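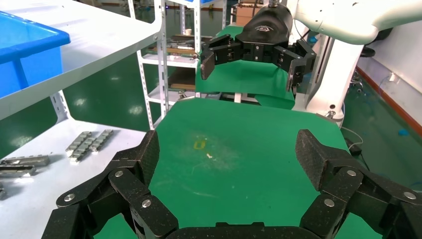
Zuccaro

February, bench notes, started 7:40 am with coffee

OK so the glue thing. Batch 24 of the hide glue came out stringy again and I spent most of last night convinced it was the water. Went back through the log this morning and I'd been soaking the granules in whatever came out of the hot tap, straight in, no waiting. Cold water, overnight, in the fridge! I wrote that in big letters two notebooks ago and then apparently never looked at it again.

Batch 25 is soaking now in the blue tub, second shelf, please don't move it behind the milk.

The book itself (the Undunar parish ledger, 663 pages, spine completely gone) is coming along slower than I'd like. I've got the first 4 sections pulled and cleaned. The old sewing thread was in better shape than the paper, which I did not expect, and I've kept a length of it in an envelope taped inside the back cover of this notebook. Somebody sewed this thing tight. The folds on the outer leaves are worn right through, so every one of those needs a guard before it can go anywhere near a needle.

Tried two tissues for the guards. The Lastum is lovely to tear, you get that long feathery edge, but it goes fuzzy if you brush it more than once. The heavier Jekari behaves itself and I can lift it wet without praying. Downside is it shows on the gray-ish leaves. I think I'll use Jekari on the outer folds and Lastum inside where it's mostly small tears, unless anybody has a strong opinion. Write it here in the margin if you do.

Paste was too thick until I strained it a third time. Note to self, the horsehair sieve, never the metal one, it leaves specks.

11:15. Guarded section one. Two of the guards cockled at the tail end, so I relaxed them with a damp blotter and put the lot back under weight. Left the boards on over lunch and they look flat enough, will check again at 4.

Also measured the spine for the new linings and got 29 mm one way and a hair more the other, so the text block is leaning. Need to knock it square before rounding. I keep forgetting how much swell the guards add, thinner thread might be the answer, or fewer guards, but I don't see how.

Still to do: order blotters, sharpen the long knife, ask about the leather for the corners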